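Home | Issues | Authors | Submit | Search

4. Findings: how lanes are shared when no one is in charge

4.1 The written rule and the spoken one

All four clubs in the study have a written rule on lane use, and all four rules say much the same thing: faster runners inside, slower runners outside, walkers somewhere they won't be shouted at. The Demville rule runs to two pages and includes a paragraph on pushchairs. We asked 50 regular users of the Demville track where the rule was displayed. Five knew. One of the five had laminated it.

Ignorance of the rule did not stop people from holding firm views on it. Most users could give us a version from memory, and the versions shared a striking feature, in that each placed the speaker in the right. Sprinters told us that lane one was for sprinting. Distance runners told us that lane one was for distance running, "obviously". A man who came to Bavine to walk backwards for the good of his knees told us that lane one had the best surface and that he paid the same fee as everyone else. We have no reason to doubt him on either point.

This fits what Tsang found in her earlier study of swimming pools, where the signs marked "slow", "medium" and "fast" were read by swimmers as remarks on their character. Hardly anyone thought themselves slow. The medium lane was full from opening time until closing, and the slow lane was used mainly for conversation. Running tracks lack even these signs, and so the work of sorting people by speed has to be done by other means: a cough, a look over the shoulder, or the single word "track!", called from behind in a tone that varies a great deal with the age of the caller. 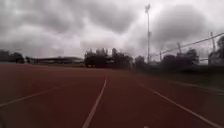 Figure 3. Lane lines on a synthetic track under overcast sky.

We logged 460 overtaking events over the study period. An event was counted when one user came up behind another in the same lane and one of them had to do something about it. In the greater part of these events the overtaker moved out, went by, and moved back in, and nothing was said. This is the least interesting result in the paper and very likely the most important. People who had told us in interview that the slower runner must always give way were then seen to swing out politely around a slower runner, lap after lap, for the better part of an evening. When we raised this with one of them he said that it had been a special case. He was seen to meet nine further special cases in the same session.

The spoken rule, then, is a good deal harsher than the practised one. Users like to have a strict rule in reserve. They seem to draw comfort from knowing that they could be unpleasant if they chose.

4.2 When the call is made

The call of "track!" was heard in only 40 of the logged events. We had expected more, having been warned by the club secretary at Grosau that the place was "like a fish market". It was not, or at least not while we were standing there with clipboards, a limitation we return to in Section 6.

Calls clustered in the early evening, when club training overlapped with public use, and they were made nearly always by people running in groups. A runner alone will go round an obstacle. The same runner with four friends behind him becomes a kind of locomotive. Several users described the change with some embarrassment, and one said that she would "never dream of it on my own, but you can't let the group down". What the group would have suffered by moving a lane to the right for three seconds was not made clear.

The response to a call was more varied than the call itself. Some stepped in towards the infield and others stepped out; a small number stopped dead, the one response that all parties agreed was wrong. New users were heavily represented among the stoppers. At Leung, where beginners are given a short talk on their first visit, stopping was rare, though the talk had also left a few of them so nervous that they ran in the outermost lane with their heads turned permanently to the rear.

We note that the inside lane is also the shortest, and that a beginner banished to the outside runs further for the same number of laps. This was raised with us as a grievance by two users and as a health benefit by a coach.

4.3 Bags, bottles and other claims to ground

Not all claims to a lane are made by running in it. Shih's field notes from July give a great deal of space to water bottles. A bottle set down on the edge of lane one is understood to mean that its owner is coming back, and other users will run around it with a care they do not always show to people. Jumpers work less well, as they may simply have been forgotten. A towel, folded, lies somewhere between the two.

At Bavine a pair of trainers was left on the start line for an entire session and every user went round them. At the end of the evening they were claimed by a man who had been in the long jump pit throughout and had no idea he had been reserving anything. We asked three of the runners affected whether they had thought of moving the shoes. All three said that it was not their place to.

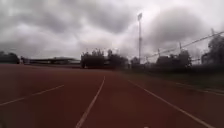
5. Discussion

It would be easy to conclude that the written rules do nothing and could be taken down. We are less sure. Users did not read them, follow them or know where they were, but they were glad to hear that they existed, and several asked us whether the rule agreed with them. Where it did not, they felt that it should be looked at again.

The Demville club has since asked for our advice on a shorter version. Our draft was one sentence long. It has come back with a paragraph on pushchairs.

Write to the editors: see Contact | Copyright remains with the authors | Back to top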